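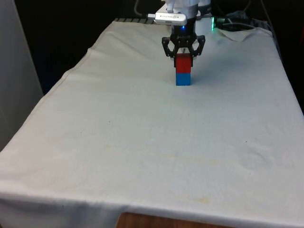

Welche Tischdecke eignet sich als Unterlage zum Spielen mit Bauklötzen?

Eine einfarbige, glatt gewebte Decke aus schwerem Baumwollstoff, die an den Seiten überhängt und in der Maschine gewaschen werden kann. Gemusterte oder gerippte Stoffe machen kleine Türme wackelig, und auf dünnem Stoff rutscht beim Bauen alles mit.

Spieltischdecke Jirnari, naturweiß

Die Jirnari ist eine schlichte Decke für Spieltische, Gruppenräume und den Küchentisch am Nachmittag. Wir nähen sie bei Pawlak aus ungefärbter Baumwolle in Leinwandbindung. Der Stoff ist dicht genug, dass Würfel darauf gerade stehen, und weich genug, dass ein umfallender Turm den Mittagsschlaf im Nebenzimmer nicht beendet. Die Kanten sind ringsum gesäumt und doppelt abgesteppt.

Auf einem hellen Tuch sind rote und blaue Klötze gut zu erkennen. Für Kinder, die gerade erst lernen, zwei Würfel aufeinanderzusetzen, ist das angenehmer als eine bunte Wachstuchdecke, auf der die Teile optisch verschwinden.

Ausführungen

Größe S: für quadratische Tische bis 80 x 80 cm
Größe M: für rechteckige Tische bis 120 x 80 cm
Größe L: für rechteckige Tische bis 160 x 80 cm
Überhang: 20 cm an jeder Seite, bezogen auf die größte angegebene Tischplatte
Farbe: naturweiß, ungebleicht
Material: Baumwolle, ohne Beschichtung
Flächengewicht: 400 g/m²
Saum: 2 cm, doppelt gesteppt

Andere Maße fertigen wir auf Anfrage. Bitte geben Sie dafür Länge und Breite der Tischplatte an und den gewünschten Überhang getrennt davon. Bei Bestellungen, in denen nur ein Gesamtmaß steht, fragen wir grundsätzlich nach, was die Lieferung um einige Tage verzögern kann. Runde Decken führen wir nicht.

Auflegen

Die Decke wird mit der glatten Seite nach oben aufgelegt. Die Rückseite erkennt man am eingeschlagenen Saum. Streichen Sie den Stoff von der Mitte nach außen glatt und lassen Sie ihn vorne über die Kante fallen. Leichte Falten bleiben bei unbeschichteter Baumwolle immer zurück und stören beim Bauen kaum. Stärkere Knicke, etwa nach dem Versand, gehen mit dem Bügeleisen heraus.

Wo Kleinkinder sich am Tisch hochziehen, gehört eine überhängende Decke nicht hin. Für diese Gruppen bieten wir die Ausführung ohne Überhang an, die mit vier Bändern an den Tischbeinen befestigt wird. Auch hier gilt: Die Bänder kurz binden und die Enden unter der Platte verstauen.

Für sehr glatte Tischplatten empfehlen wir eine dünne Antirutschmatte unter dem Stoff. Sie gehört nicht zum Lieferumfang.

Waschen und Flecken

Waschbar bei 60 Grad mit einem Vollwaschmittel ohne Bleiche. Vor dem ersten Gebrauch bitte einmal waschen. Der Stoff läuft dabei ein wenig ein, der Zuschnitt berücksichtigt das bereits. Trocknen auf der Leine oder bei niedriger Temperatur im Trockner. Noch leicht feucht lässt sich die Decke am besten bügeln.

Gelbliche Flecken gehören bei naturweißer Baumwolle zu den häufigsten Reklamationsgründen. Meist stammen sie von Saft, Tee oder Waschmittelresten, die beim Lagern nachgedunkelt sind. Gehen Sie so vor:

Die Stelle mit kaltem Wasser durchfeuchten und Gallseife einreiben.
Eine halbe Stunde liegen lassen und gründlich ausspülen.
Die Decke bei 60 Grad waschen.
Ist der Fleck danach noch sichtbar, mit Sauerstoffsalz einweichen und die Wäsche wiederholen. Nicht in den Trockner geben, solange noch etwas zu sehen ist.

Chlorhaltige Mittel machen den Naturton scheckig und greifen die Naht an. Kleine dunkle Punkte im Gewebe können Schalenreste der Baumwolle sein – sie kommen bei ungebleichter Ware vor und sind kein Mangel.

Passende Bauwürfel

Zur Decke führen wir den Würfelsatz Hurnolgate in Rot und Blau. Alle Würfel eines Satzes haben dieselbe Kantenlänge und lassen sich bündig stapeln. Die Kanten sind leicht gebrochen. Der Satz kommt in einem Stoffbeutel mit Zugband, der aus den Zuschnittresten der Decken genäht ist und deshalb im Ton leicht abweichen kann.

Die Würfel werden mit einem feuchten Tuch abgewischt. In die Spülmaschine dürfen sie nicht.

Fragen aus dem Kundendienst

Kann man auf der Decke malen?
Mit Buntstiften ja, wenn ein Blatt und eine feste Unterlage dazwischenliegen. Filzstift und Wasserfarbe dringen durch und sind oft nicht mehr zu entfernen.

Ist sie wasserabweisend?
Nein. Verschüttetes zieht ein und erreicht nach kurzer Zeit die Tischplatte. Wer das vermeiden muss, legt eine Molton-Unterlage darunter.

Gibt es sie in Grau?
Zurzeit nicht. Eine graue Ausführung ist in Vorbereitung, einen Termin können wir noch nicht nennen.

Lieferung und Rückgabe

Standardgrößen verlassen unser Lager in Drerbridge innerhalb von 7 Werktagen. Ungewaschene Decken nehmen wir in der Originalverpackung zurück, Sondermaße nur bei Fehlern in Stoff oder Naht. Legen Sie der Rücksendung bitte den Lieferschein bei.

Fragen zu Maßen und Sonderanfertigungen beantwortet Maja Nowicki. Für Sammelbestellungen von Kindergärten und Praxen ist Krum Kolev zuständig. Beide erreichen Sie über das Kontaktformular.

Stand der Produktangaben: 20. Februar 2019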